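Jerngate Hand-Held Gripper Pair
Model 2034 - sold as a left and right set

Most of what gets said about collecting examples by hand is too cheerful. A person with two grippers can record a task without a robot in the room, and that part is true. Whether a robot learns anything useful from it is a separate matter, and we won't promise it on a product page. The usual starter job is plastic cups on a table, one gripper in each hand, a marker cube on top of each.

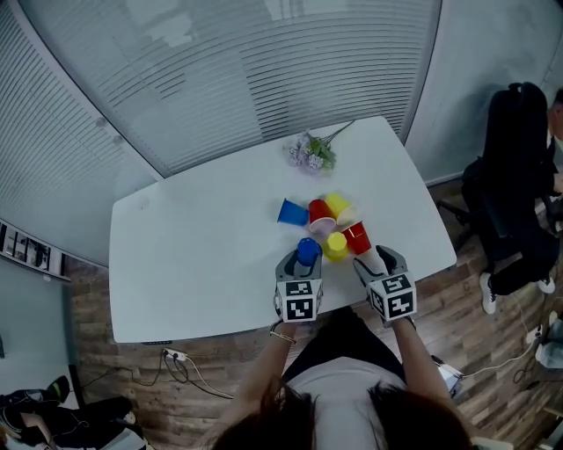 Do I need a robot to start recording?
Not for the recording. You will need one to find out if the recordings were any good.

Each set ships with two grippers, two marker cubes and 3 spare finger covers. Software is Prorko, licensed per set. It runs on Sebastian and Droson arms. Other arms may work, but we have not tested them and don't answer tickets on them. 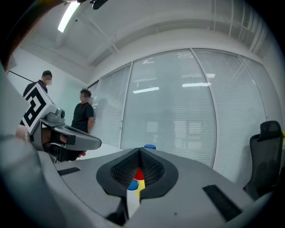
2 min read

The dark mesh at the notch matters more than the spec sheet suggests. Check it before every session - worn mesh changes the grip, and the recordings won't tell you why.

"I'd take 1715 careful runs over any pile of rushed ones," says Raimonds Ots, who wrote the setup guide. We agree, though we can't give you a number that will be enough for your task.

Returns accepted on unopened sets only. The next batch ships in June.

Page updated Mar 2, 2024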